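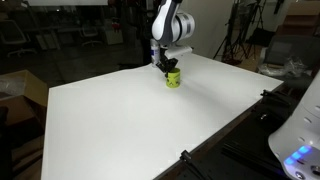
About Brestano

Brestano sells mugs, bowls and small plates for everyday use. We opened in March with 17 items on the shelf, most of them from the Skatow line, and we still work out of one unit in Stultside.

What we sell

Mugs are the larger part of our orders. The Skatow mug comes in 11 colors, and lime green has been in the range from the first batch. All of our mugs are sold singly or in boxes of eight. Replacement pieces can be ordered for five years after a color is dropped.
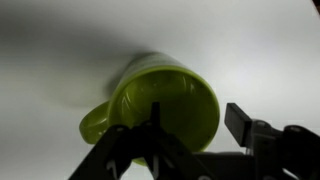 Green mug on its side, handle to the left.

Ordering and visits

Shops and cafes can ask for a trade price list by email. The Ekwueme store carries the full mug range and a smaller choice of bowls. Seconds are sold at the Stultside unit only and cannot be mailed. Please write before you visit, as opening hours change with deliveries.

Page last updated 2019-06-21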